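Fingers slamming shut on thin stuff, anyone else?

Forum > Grippers and End Effectors > Faults and Fixes
July 2026

flisville_tinker
Okay, I finally have a good one for this board! We've been running the Kutach parallel gripper on a utensil sorting job, and on Monday it went from lovely to scary in the middle of a run. It closes on a spoon handle fine. It closes on a chopstick and the fingers keep going, full force, right past where it should hold. Snapped two chopsticks and shot a piece across the room. Missed my glasses, thankfully I had them on. 885 cycles into the batch, and not a hint of trouble before that.

Force limit is still set where it was. Log says "grip OK" every single time, even on the ones it broke!

padsandpoppers
Ooh, I love this one. Worn pads, bet you anything. When the pad packs down, the fingers have to travel farther before the motor sees any load, and with something that thin there's no travel left. I swap mine every 4,000 closes but soft ones go way sooner.

lowtorque
Disagree. Worn pads give you slipping, they don't give you a broken chopstick. That's the current sensing. If the zero has drifted, the limit is a number on a screen and nothing else. What does it read with the fingers open and nothing in them?

flisville_tinker
Just checked. Open and idle it reads 70. It should be sitting at zero!!

lowtorque
There you go.

padsandpoppers
Fine, fine, but I'd still look at the pads. Both can be true. Mine drifted once in January and I had two problems stacked up for a week before I saw the second one.

vodby_bench
Please stop running it near your face until this is sorted. I'm as excited about these things as anyone here, but a flying splinter is an injury report waiting to be written. Put a shield up, and cut the supply before you touch the fingers. The soft stop on that model only pauses the motion.

flisville_tinker
Fair point, shield goes up tonight. And I didn't know that about the soft stop, so thank you!

chopstick_fan
Following this closely, thin round things are my favorite headache. The blue pads on ours do a nice job with chopsticks.

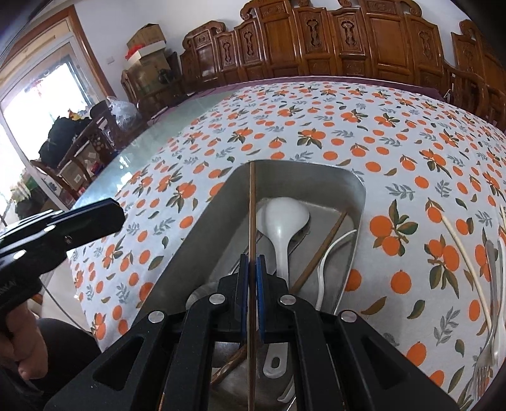 flisville_tinker
Do I have to redo the whole calibration if only the zero is off?

lowtorque
Just the zero. Open the fingers all the way, let it sit idle for a minute, run the zero routine, then test on a foam strip before you go back to anything that can snap.

flisville_tinker
Ran it. Idle reads zero now and the foam strip comes out with barely a dent. I'm so happy! Pads are a little shiny so I ordered new ones too, padsandpoppers, you get half a point.

padsandpoppers
I'll take it!

vodby_bench
Check the zero again after your next long batch. If it has moved, I'd suspect the sensor cable where it bends.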